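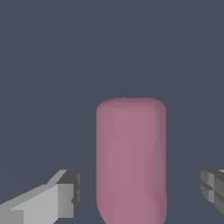
A pink cylinder with a rounded top.

January
By the Ilari Juniors page

How do you fall down in judo?

In judo, people get thrown a lot, so the first thing you learn is how to land. A safe landing is called a breakfall.

Start low. Sit on the mat, cross your arms in front of you and tuck your chin to your chest. Now roll back. As your back touches the mat, slap it with both arms, palms down. The slap helps spread out the force of the landing. Keep your chin tucked so your head stays up.
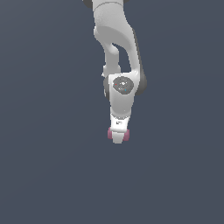
A white robot arm, seen from the outside.

Next, try it from a squat. Falls from standing come later, when your coach says you are ready. Do not reach back with your hands to catch yourself. That can hurt your wrists.

At the Vanhove club, children do 19 breakfalls at the start of every class. Practice only on mats, with a coach watching.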